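Search this site Enter keywords Go

Filed under: Course handouts > Materials and Texture > Unit 2

Unit 2 handout: Cutting soft solids

Play dough stands in for bread dough, marzipan and soft cheese throughout this unit. It keeps for weeks, holds a shape under its own weight and shows clearly what a blade has done to it. Read these notes before the practical and bring the results sheet.

1. What the dough is

Play dough is flour, water and salt, with a little oil and something acidic. The starch takes up water and swells, the salt slows drying and spoilage, and the oil keeps the surface from sticking. Commercial doughs vary in salt and oil, so results from different makes should not be put in the same table. The course stock is Zallon, pink, from one batch.

Water content matters more than anything else in the recipe. As dough dries it passes from smooth and stretchy to short and crumbly. A short dough breaks ahead of the blade. A moist dough closes up behind it and drags on the sides.

2. Force and the blade

Three things resist the knife:

- the work of making new surface at the edge
- the work of pushing material aside, which rises with blade thickness
- friction and sticking along the faces of the blade

In soft dough the third is often the largest. A straight push down loads the whole edge at once. Drawing the blade while pressing lowers the downward force needed and gives a cleaner face. Keep the two methods separate in your results.

Slow cuts and fast cuts also differ. Dough flows if it is given time, so a slow press flattens the piece before it parts. Record the speed setting with every cut.

3. Preparing the sample

Weigh out the dough and knead it for 2 minutes. Press it into the Wenlow cup, level the top and turn it out onto the plate. Expect some tearing at the rim where the dough lets go of the cup. Do not smooth it by hand, as this wets and warms the surface.

Use a flat plate with a hard surface. Steel is preferred: it wipes clean and does not take up oil. Place the sample near the middle so that the blade has clearance on all sides.
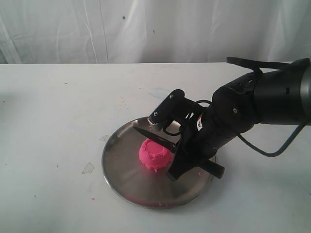 Fig. 1. Play dough sample on a stainless steel plate, with knife. Note the raised, ragged rim and the crumbs.

4. Results

Record the mass before and after cutting. Collect crumbs from both plate and table and weigh them separately. Crumb loss is given as a share of the starting mass. Describe each cut face as smooth, dragged or torn, using the Xue chart on the back page.

Wipe the blade between cuts. Return used dough to the tub marked Clurkance and close the lid.

Reading for next time: Unit 3, sections 1 and 2, on layered samples.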